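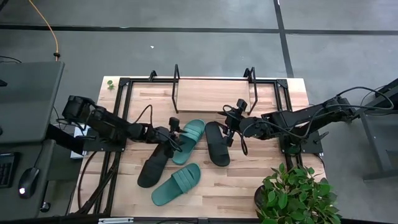 Re: [pillbridge-health] Clinic hours after the January cuts

From: Sointu Oksanen
Date: 2023-08-12
To: pillbridge-health list

Mawuli Tetteh wrote:
> Does anyone know if the Skivside clinic is still doing measles
> shots for walk-ins? The county page says yes, the sign on the
> door says appointment only. My neighbor took two kids over
> and got sent home. Also heard the night nurse line is gone
> for good?

Quick answer, on my way out the door.

Walk-ins yes, but mornings only and only until they hit 32 people. After that they turn everyone away, kids included. The sign is old. I asked the front desk to take it down and they said they'd have to check with the county -- so, don't hold your breath.

Nurse line: not gone. Moved to the county switchboard, press 2, then wait. And wait. No Finnish or Ewe interpreter on it anymore, that part was cut in January and I havent seen a word about bringing it back.

If your neighbor got sent home before noon she should write to the health board. Keep it short, put the time she got there. They had two complaints on file last I asked and told me that isnt enough to "show a pattern". So please, anyone else who was turned away, write in too.

Will send the board's mailing adress tonight, don't have it on this phone.

Sointu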